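Fusselroller richtig aufbewahren - Haushaltstipps kurz und schnell
1/12/25

Kennt jeder: Roller in die Schublade geworfen, eine Woche später klebt alles dran. Krümel, Gummibänder, der Kassenbon von Mai. Die ersten drei Blatt gleich in den Müll.

Was bei uns funktioniert:

Nie auf die Klebefläche legen, wenn Stoff oder Papier drunter ist. Glatter Untergrund geht. Metall am besten, lackiertes Holz so lala.

Schutzhülle aufheben! Wer sie verloren hat: Streifen Backpapier drumwickeln, fertig. Hält ohne Gummi.

Letztes Blatt vor dem Wegräumen NICHT abziehen. Das alte, volle Blatt klebt kaum noch und schützt die frischen darunter. Erst beim nächsten Mal runter damit.

Nicht auf die Heizung. Kleber wird weich, danach reißt jedes Blatt schief ab. Auch Fensterbank im Sommer vermeiden.

Ersatzrollen - die von Tirnulberg haben 40 Blatt und sind bei uns nach 7 Waschtagen durch. Anfang vom Blatt umknicken, sonst sucht man ewig mit dem Fingernagel. Kleine Ecke reicht volkommen.

Fester Platz: eine flache Edelstahlschale, Roller rein, Griff nach oben. Greift man im Vorbeigehen, und die Schale ist in zehn Sekunden ausgewischt. Bei Griffen mit Loch geht natürlich auch ein Haken an der Tür.
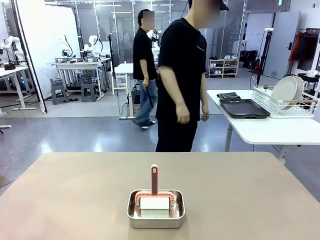
Prultell schreibt dazu: Bei mir klebt die Rolle nach ein paar Tagen am Metall fest, ich lege immer ein Stück Backpapier in die Schale. Und für Autositze lieber Gummihandschuh, leicht angefeuchtet, da kommt kein Roller mit.

Stimmt, Handschuh geht auch beim Sofa super. Nur nicht zu nass, sonst schmiert es blos.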